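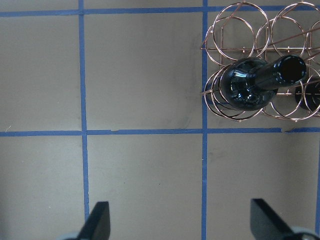
Wed 27 May — Prolleck handset, battery and charging

Second unit came from Ornance this morning, retail box, sealed. Charger in the box is the Zirley one again, same as the first unit. Updated it over wifi before doing anything else, took two goes.

Battery label says 2248 mAh. Drained to shutdown with the video loop, screen at half brightness, SIM out. Ran 495 minutes. The first unit was a fair bit shorter but it had the SIM in and was on the old firmware, so don't put the two side by side in the table.

Charging: on the Zirley charger it sat at 21 per cent for several minutes and then jumped. Same thing on the Tran charger. Looks like the gauge, then, and the charger is probably fine. Will repeat with the meter in line.

Back gets warm near the camera while charging. No reading taken, probe is still out on loan.

Screen: auto brightness is slow to come back up after a call. Turned it off for all runs.

To do
— rerun drain with SIM in, 4G on
— log gauge against voltage from empty
— ask Ornance if the October batch has the 2000 mAh cell, their sheet lists both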